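4. Adding letters and manuscripts to an author file

This section covers the entry of correspondence, typescripts and other papers in Arkow, the catalogue program supplied with the Masedance reading-room system. It assumes that the author file has already been created (section 3) and that you are signed in with editing rights.

Before you start

Have the accession sheet to hand. Every item must carry an accession number before it can be entered. Numbers are issued in blocks by the archive office and cannot be made up at the desk.

Check that the author's name follows the approved form. Pen names are entered as cross-references and do not get a file of their own.

4.1 Entering a single letter

1. Open the author file and select Papers, then New item.
2. Type the accession number. The program adds the collection prefix when you leave the box.
3. Set Type to Letter. The boxes for sender, recipient and place of writing become active.
4. Enter the date as it appears on the letter. If the year is missing, leave it blank and tick Undated in part.
5. Enter the number of leaves. Count a folded sheet as one leaf unless it has been cut.
6. Type the first line of the letter in Opening words, keeping the writer's own spelling. The limit is 354 characters, including spaces.
7. Select Save. The item is held as a draft until it has been checked.

Note: Mon 6 November is stored as a partial date and sorts after all full dates in the same file. To change this, see Sorting in section 7.

Caution: do not use the Copy item command for letters that share an envelope. It copies the accession number as well, and the second record will overwrite the first when the drafts are released.

4.2 Entering a typescript or manuscript

1. Select Papers, then New item, and set Type to Manuscript.
2. Enter the title exactly as it appears on the first leaf. If there is no title, enter the opening words in square brackets.
3. Choose the stage from the list: notes, draft, fair copy, setting copy or proof. Where the stage is in doubt, choose draft and add a remark.
4. If the work was later published, link it to the printed edition with Find edition. Link to the first edition only.
5. Record corrections in the Hands box. Use A for the author, E for an editor and X for an unknown hand. Several letters may be entered without spaces.
6. Select Save.

A novel kept in several folders is entered as one parent item with a child item for each folder. A parent can hold up to 40 children. For longer works, create a second parent and join the two with Continued in. 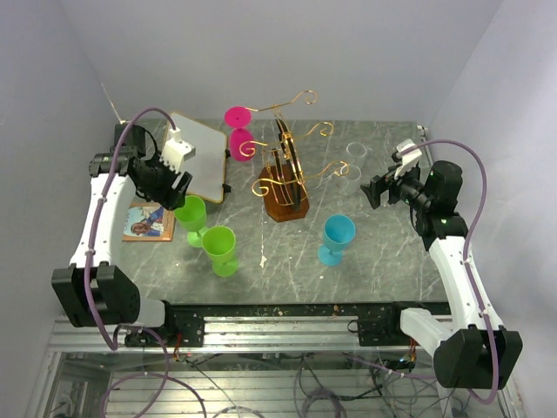

Child items take their title, author and stage from the parent. Any of these can be changed on the child without affecting the parent, but a later change to the parent will replace the child's entry – lock the child first if the difference must be kept.

4.3 Restricted papers

Some papers are closed to readers under the terms of a gift or a will. Closed items still need a full record.

1. Open the item and select Access.
2. Choose Closed until and enter the year. The item opens on the first working day of January in that year.
3. Under Reason, choose Donor, Estate or Privacy.
4. Tick Hide opening words if the text itself may not be shown.

Caution: closing a parent does not close children that have been locked. Check each locked child by hand.

4.4 Loading a list

Lists prepared in the Chareonsuk layout can be loaded in one step. The file must be plain text, with 13 columns in the order given in appendix B, and must not exceed 4,000 rows.

1. Select Tools, then Load list.
2. Choose the file and select Test. No records are written at this stage.
3. Correct any rows marked in red and test again.
4. Select Load.

Lists in the older Futton layout must be converted first. The converter drops the Hands column, and these entries have to be retyped from the accession sheet.

Loaded items appear as drafts under the name of the person who loaded them. For checking and release, go to section 5.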